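Início | Cozinha | Mesa | Arrumação | Arquivo

Segunda-feira, 24 de abril de 2023
Por Hwa-young Joo

Tigelas Matness de rebordo preto: oito meses de uso

Comprei as tigelas Matness em agosto, na loja Trusa, para substituir um conjunto antigo de que já só restavam peças desirmanadas. Queria tigelas brancas, simples, que dessem para sopa, cereais e fruta cortada, e que empilhassem bem. Paguei 18 euros pelo conjunto. Na altura havia outro modelo da Naseri um pouco mais barato, mas o fundo era mais estreito e as tigelas abanavam quando se mexia a sopa.

O que vem na caixa

Tigelas e mais nada. Não há tampas nem base, e as instruções são uma folha dobrada com símbolos de lavagem. Cada tigela vinha separada da seguinte por um quadrado de papel fino, que guardei e ainda uso quando as levo de um lado para o outro. Nenhuma chegou lascada.

A forma é a habitual: fundo redondo, paredes curvas e um rebordo preto muito fino a toda a volta. O interior é branco brilhante. Quem gosta de louça mate não vai gostar destas, porque o brilho nota-se bastante debaixo de um candeeiro.

Uso diário

O tamanho serve bem para uma dose de sopa de adulto. Para massa é pouco, a não ser que se coma em duas vezes. Para os cereais da manhã está certo, e sobra parede suficiente para o leite não saltar quando se leva a tigela da bancada para a mesa.

O rebordo fino tem uma vantagem que eu não esperava: bebe-se o resto do caldo pela borda sem pingar. As tigelas antigas tinham uma aba larga e o caldo escorria pelo queixo. A desvantagem é que, com sopa muito quente, não há onde pôr os dedos. Pego nelas com um pano ou ponho-as em cima de um prato.

No micro-ondas aguentaram sempre bem. Aquecem mais do que eu gostaria na parte de cima e menos no fundo, mas isso depende também do que está lá dentro. No forno não experimentei, nem tenciono.

Lavagem

Na máquina, 67 lavagens até à semana passada (tenho uma folha colada no armário onde aponto isto para as minhas análises). O branco continua branco. Café com leite e molho de tomate saem sem esfregar. A curcuma deixou uma sombra amarela numa das tigelas, que saiu com bicarbonato ao segundo dia.

O preto do rebordo era o que mais me preocupava. Já tive canecas da Arnano em que a risca desapareceu ao fim de poucos meses. Nestas mantém-se, com uma única falha pequena numa tigela que bateu na torneira — culpa minha.

Há um pormenor no escorredor. De pé, muito encostadas, ficam com água presa entre umas e outras. Convém deixar espaço ou virá-las com a boca para baixo. Na máquina acontece o mesmo se forem na fila dos pratos rasos.

Arrumação

Este foi o motivo principal da compra e é onde dou melhor nota. Encaixam umas nas outras com pouca folga, e a pilha ocupa menos do que a anterior. O armário por cima do meu lava-louça tem uma prateleira baixa, onde as antigas nunca couberam todas, e agora cabem estas e ainda um coador.

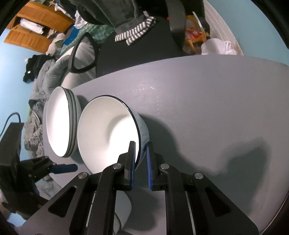
Também dá para guardar a pilha deitada, com as bocas viradas todas para o mesmo lado, numa gaveta funda ou numa caixa. Assim tira-se uma tigela pela borda sem levantar as outras. Só é preciso um apoio atrás, porque as paredes são curvas e a pilha pode rolar se a gaveta for aberta com força. Eu uso um pano de cozinha enrolado.

Empilhadas na vertical, as de baixo às vezes prendem um pouco. Rodar a tigela enquanto se puxa resolve. Quando são guardadas ainda húmidas prendem mais, e nesse caso prefiro deixá-las a secar mais uma hora.

O que mudava

Gostava que se vendessem avulso. Se partir uma, tenho de comprar o conjunto inteiro ou misturar com outra marca, e a risca preta torna a diferença evidente. Perguntei na Trusa e disseram-me que não está previsto.

Gostava também de um modelo maior com o mesmo rebordo, para saladas. A Naseri tem saladeiras brancas, mas sem risca, e ao lado destas parecem de outra casa.

Por último, a base raspa um pouco em superfícies delicadas. Passei uma lixa de água 2000 pelo anel de baixo, com a tigela molhada, e ficou mais macio. Demora dois minutos por peça.

Para quem servem

Para quem come muita sopa, tem pouco armário e não quer pensar na louça. Se costuma servir massa ou pratos únicos em tigela, procure uma medida acima. Pelo preço que paguei, voltava a comprar. Vi-as entretanto a 20 euros na mesma loja e também não me parece exagerado.

Nota: quatro em cinco.

Artigos recentes
Canecas Arnano, um ano depois
Escorredores de bancada para cozinhas pequenas
Saladeiras Naseri: vale a pena o tamanho grande?
Como tirar manchas de curcuma da louça branca
Divisórias para gavetas fundas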